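Category: Lists / Manipulation Practice / Labeling and Reset Rules

From: Shona Dow
To: rimel-practice
Subject: Re: Draft 3, section 4 (release and end-state wording)

Thodoris Raptis wrote:

> Section 4.2 says an episode ends "when the object is placed." Our
> labelers at Brurkthorpe read that three ways: fingers open, fingers
> clear of the object, arm back at home. On short tasks the choice
> moves the end mark by as much as 800 ms. Can the draft pick one?
> Also, does a cup that leans on the rack count as placed?

Thodoris,

I would pick "fingers clear of the object" and drop the other two. Arm at home is a property of the cell, and two sites on this list have no fixed home pose. Fingers open is easy to log but says nothing about contact, and a wedge finger can be open and still be carrying part of the load.

The cup rack task is a fair test of the wording. With the cup in the air and both fingers on it, there is no argument under any of the three readings. The label is "held" and the orientation field is "tilted," whatever the other arm is doing.
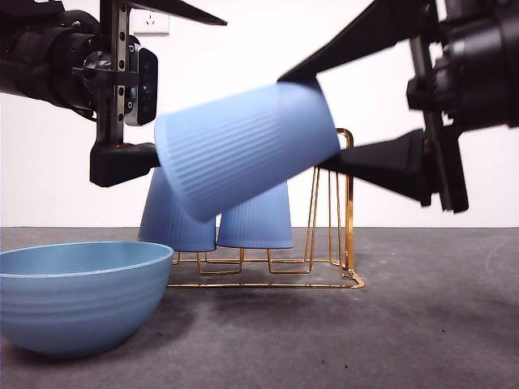
Santino Olivares objects that "held" should require two contact points confirmed by gripper force, and that a label made from video alone should be marked as such. I agree with the second half. A force condition would shut out any site that logs position only, so I propose a source field with two values, "video" and "sensor," required on every contact label.

On leaning cups: yes, count them, but separately. Proposed text for 4.3:

"An object is placed when no finger touches it and it is supported by the fixture or the work surface. Lean is recorded in its own field and does not change the placed label."

The second sentence matters for the rack. A labeler who sees one inverted cup off vertical and the next one straight should give both the same placed label and differ only on lean. An upright cup on the surface in front of the rack is also placed, with support set to "surface." Whether that is the right result for the task is a success question and belongs in section 5. Draft 3 mixes the two, and in the Wutum trial set of 600 episodes that was the most common cause of disagreement between labelers.

End-state stills should be judged with no arm in view where the cell allows it. If an empty holder is visible, record it as empty. Do not infer from it which cup was meant to go there. 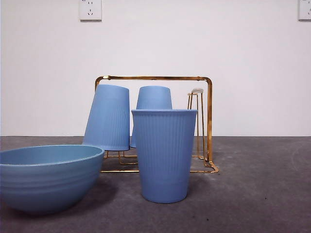
4.4 Reset between episodes

Current text asks for "the same start layout." Too loose. Replace with:

"The start layout is defined by a reference still. Each movable object shall be within 25 mm of its reference position. Fixtures shall not be moved during a session. If a fixture is moved, a new session is opened."

Tobiloba Ugwu has asked for a tighter figure for bowls. I have no data either way and would leave it until someone does.

Please send line edits against Draft 3 by the end of December. Replies on 4.2 and 4.3 in this thread, 4.4 in a new one.

Shona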